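Shop Resources > Planning and Budgeting > Two-Arm Bench Cells: Your Questions

Buying a Two-Arm Bench Cell: Frequently Asked Questions
Updated April 5, 2025

We get a good many calls at Kaczorowski from people who have been handed a budget line that says "robot" and very little else, and we love those calls! Iwona Lis, who runs our planning desk, has gathered the questions that come up most and answered them the way she would on the phone (so pour yourself a coffee, she does like to talk).

How early should I start planning?

Earlier than feels natural. If your fiscal year turns over in January, have your wish list written by November, even if half of it is guesses. Guesses can be corrected. What's hard to fix is a purchase request that goes in with the arms on it and no table, no spare parts and nobody's time. For most customers it takes about 4 months to get from a first conversation to a cell doing useful practice, and a fair amount of that is waiting on signatures.

Do I really need two arms?

It depends on the job, and we'll tell you if we think one will do. Picking parts from a tray and setting them in a fixture is happy one-arm work. Cables are another matter. A plug has to be lined up and pushed while the thing it goes into stays put, and the cord behind it goes wherever it likes. If your work list is full of connectors, budget for the pair from the start. Adding a second arm later usually means a longer rail and moving the first one over, and you pay for the setup labor twice.

What goes in the budget besides the arms?

Here is the list Iwona sends out with every quote:

- Rail and mounting plates
- Table, corner posts and wall panels
- Grippers, plus one spare set of finger plates per arm
- Power supplies and control boards
- Practice pieces
- Staff hours for setup and for the first month of use
- Shipping both ways, in case something has to come back

The practice pieces get forgotten more than anything else on there. Please don't rehearse on equipment you need on Thursday's job or any other day's! Ask your IT people for what they're retiring. Scuffs are fine, and old network gear is wonderful for this, with all those ports in a row.

How much should I put aside for extras?

For our Greneck bench kit, the add-on package (posts, panels, spare fingers and a box of fasteners) is $3,115 before shipping. It's optional, and plenty of people build their own table and do it nicely. If you go that route, keep the money in the budget anyway until the table is standing and level.

Our building is old. Is that a problem?

Usually not. One of our favorite installations is in a shop put up in 1970 with floors that slope toward the drain, and a set of leveling feet took care of it. Do check your outlets before you order, and find out which ones share a breaker with the compressor. Measure the doorways too, as the rail ships assembled.

What does cable work look like on a bench this size?
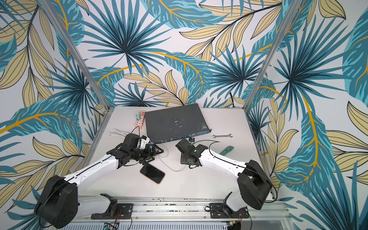 Two-arm cell set up for network cable work, with the left gripper holding a small white connector near the switch's ports.

As for space, people tend to plan for the main part and forget what collects next to it. Hand tools, a power strip, a coil of cable and a phone all want table room, and so do the arms when they swing. Waldemar Kalinowski, our installer, suggests laying everything out on a sheet of cardboard cut to the size of the tabletop before you choose one. It costs nothing, and he has talked more than one customer into the next size up that way.

Do the walls matter? Can I use what I have?

Use what you have, by all means. Plain board, painted panels or patterned wallpaper will all go up on the same posts. Just tell us ahead of time if you're planning to change the covering often, and we'll quote panels that lift out.

Should I lease or buy?

If you have one clear task and expect it to last, buy. If you're still finding out what your task is, our Hevby lease runs by the quarter, and 40 percent of what you've paid can go toward a purchase later on. The arms are the same either way, and so is the person who picks up the phone.

Who do I ask if my question isn't here?

Write to the planning desk and put Iwona's name in the subject line. A rough sketch of your bench with the measurements on it helps her a great deal, and pencil is fine.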